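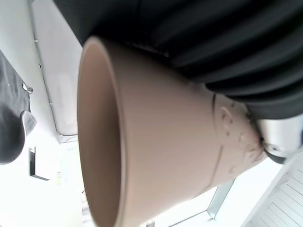 Tan cone on its side, open end to the left.

Skedari: news reports of transit incidents in Undport

README for version 2, last updated 9 September 2018

Welcome! Skedari is a collection of 3,000 short news reports covering police and emergency incidents on the Undport rail and bus network. It has evacuations, suspicious packages, platform fights, smoke alarms, stolen ticket machines, one escaped goat, and a great many trains that stopped in a tunnel for reasons the first report got wrong. Each report is linked to the incident it covers, so you can follow a single story from the first two-line alert to the long piece that ran after the court date.

We love this data. Breaking news changes so quickly, and having all the versions side by side lets you watch it happen.

What's inside

reports.csv: one row per report, with headline, body text, outlet code, time published and incident ID
incidents.csv: one row per incident, 282 in all
claims.csv: sentences marked by our annotators as making a factual claim, with the source given in the report, if there was one
stations.csv: station names and the spellings we found for them
splits/: train, dev and test lists
docs/: the annotation guide and the change log

All files are UTF-8 with commas as separators and quotes around every text field. Times are local Undport time. A few reports came to us with a day but no hour, and for those the hour field is blank. Please don't fill it with midnight! We did that in version 1 and it made a mess of every timeline.

How the incidents were chosen

An incident is in if it happened on a train, a bus, a platform, a stop or inside a station building, and if at least one outlet wrote a second report on it. That second rule leaves out most of the small stuff, such as a broken window mentioned once and never again. Of the incidents that made it, 166 ended with an official finding we could match against the earlier reports. The rest are marked "open" in the outcome column. Open means we found no final statement, and it says nothing about whether police are still looking into it.

Several incidents at the Sepúlveda interchange were hard to separate. The station was evacuated more than once in the same week in May, and reporters sometimes mixed the evacuations up. Where a report clearly talks about both, it carries two incident IDs with a semicolon between them. Check for this before you join the tables.
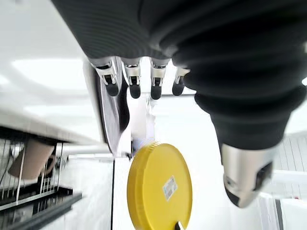
Four robotic fingers in a row beneath a black ribbed sleeve.

Claims and sources

This is the part we're most excited about. Annotators read each report and marked who was said to be behind each claim. The source types are:

police: a named or unnamed officer, or a written police statement
operator: the rail or bus company
witness: a passenger, driver or bystander
court: a filing, hearing or ruling
other outlet: one newsroom quoting another
none: the claim just sits there with no source at all

There is also a column called hedge. It holds the words a reporter used to soften a claim: "may have been," "is believed to," "reportedly," and so on. Reading down that column for one incident is great fun. You'll see a "may have" in the morning alert turn into a plain statement by lunch, then go back to a "may have" the next day once somebody called the police press desk.

Claims were marked by two annotators working apart, and a third reader settled the differences. Both original labels are kept in claims.csv, along with the final one, so you can look at the arguments yourself. Most of the disagreement is over witness and police. Plenty of reports quote an officer who happened to be riding the train, and the guide didn't say what to do with that until quite late. The rule now is that anyone off duty counts as a witness.

Getting started

The files open in any spreadsheet program, though the longer body texts may get clipped there. If you work from the command line, our small loader, Waltum, reads the folder and checks that the files match the change log:

waltum load skedari/
waltum check skedari/
waltum story --incident 41

The last command prints every report on an incident in order, with the claims under each one. Try incident 41 first! It's the smoke alarm on the airport line, it has reports from five outlets, and the cause changes four times before it settles on a toaster in a staff room.

Privacy

We removed the names of passengers, witnesses, victims and anyone arrested, and put role tags in their place, such as [SUSPECT_1] or [WITNESS_3]. Tags stay the same across all reports on one incident and start over for the next. Street addresses of homes are gone too. Station names and line names are still there.

Please don't try to work out who anybody is. Some people in these stories were arrested and later let go, and the early reports are still harsh about them.

Known problems

Reports from the evening papers are thin before May of the first year. Their archive had gaps we couldn't fill.
Live blogs were saved as one long report each, so the time published is the time of the first entry.
Photo captions sometimes ended up inside the body text. We cleaned out what we found.
The old and new names of the harbor line both appear. Use stations.csv to bring them together.
Incident IDs 90 to 94 were merged into 89 and are no longer used.

Changes from version 1

Hedge column added
Blank hours in place of midnight
Split lists redrawn so that all reports on one incident stay in the same list
Role tags fixed in reports with more than one suspect

If you trained anything on the version 1 splits, please run it again. The old test list shared incidents with the training list, and scores came out much too high.

Use and contact

Free for research and teaching. Ask before using it in a product. For corrections, open an issue with the report ID and the sentence in question. We read all of them, and we're especially happy to hear from people who know the Undport network well and can spot a platform that doesn't exist.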